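Robots in the Mapplebeck kitchen: where things stand

Staff have been asking about the Dravanero trial, so this is what we know so far. The supplier says its robot arm will take over "routine prep" by April. We have heard promises like that before - the ordering screens were meant to save time too, and the night team still keeps a paper list.

For now the arm works only in simulation, on a computer-made worktop with a board and a pot. Tahsin Wanigasekara from Resance told us it had done 1136 practice runs. He didn't say how many would have passed in our kitchen at 7 am, with two people trying to get past.

Management says hours are safe. We have asked for that in writing, along with who cleans the thing and who gets the blame when lunch is late.

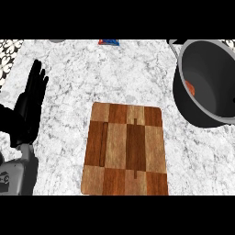
Will anyone's job change this year?
Prep staff may be asked to stand by and watch the arm, and we want that paid as skilled work.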